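Evell Desk Reset, simulated part: data card

Maintained by Baiba Liepiņa and Kęstutis Luik, Onard office services

What is in this set

The set has 2746 simulated episodes of a robot arm with a gripper tidying a desk. 1474 of them are about the pen cup. The others are trays, staplers and paper clips. All episodes are rendered, so there is no footage of our office and none of our staff.

Why we made it

At Onard the evening team resets 25 shared desks on each floor, so that every desk looks the same at 7 in the morning. Since May one arm is doing part of this work on the second floor. Before a new task is tried there, we train and check it in simulation.

What changed for the team

Natália Garcia and Braulio Montes worked the evening shift before the arm came and they still work it. Their hours are the same. They used to put back the small things by hand. Now they start the arm, walk the floor, and correct what it leaves wrong. Braulio likes that he bends less. Natália finds the waiting boring and has asked for other tasks in that time, and this is not decided yet. Both were paid for the training days.

We do not log which person corrected a desk. Please keep this rule if you extend the set.

Labels

Each episode is marked "done", "partly" or "failed". Natália wrote the rules for these words, and her rules are stricter than ours were. A cup that stands in the wrong corner is "partly", also when nothing fell.

Views

The gripper view is stored for every episode, the overhead view only for the tray tasks. The cup has a fine mesh-like texture and the desk is very dark, so contrast is low in many cup episodes. 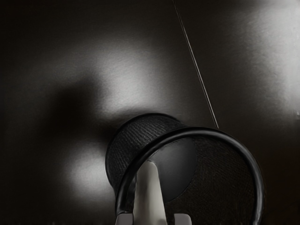 Gripper view, cup task: black cup on the dark tabletop, with gripper parts at the bottom.

Known problems

- Black on black is hard for the model. A lighter desk colour is planned.
- Reflections on the tabletop are stronger than on our real desks.
- 17 tray episodes have a wrong start time. They are listed in the errata file.

Use

Free for research and teaching. Please do not use it to measure the speed of workers. Questions go to Ivars Žukauskas, who answers on Tuesday.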